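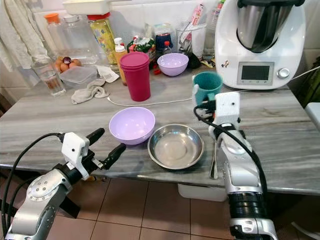
Farzad Rostami would like it known that he never asked for a quieter dishwasher, only for one that let him hear the radio. Follari has given him both. The Lotwood firm said on Nov 15, 2018 that its new Ridberg model goes on sale in 15 stores, after 342 households tried it out and sent back their complaints.

Most of those were about the old door, which shut like a car trunk. Follari has replaced it.
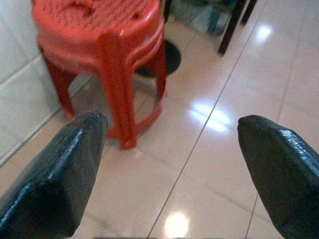
The company also dropped the end-of-cycle tune, a feature introduced in August to a cool reception. Nearly 63 percent of testers called it "too long." The rest used words Follari has chosen not to print.

The Ridberg comes with 2 racks and a single beep. Owners of the older Björklund can have their tune switched off free of charge at any Follari store. 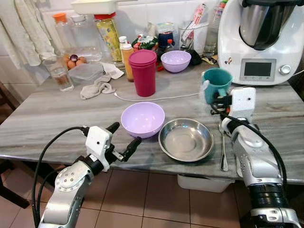
Lilac bowl on a marble counter, teal jug held slightly above it.

Press contact: Follari, Lotwood.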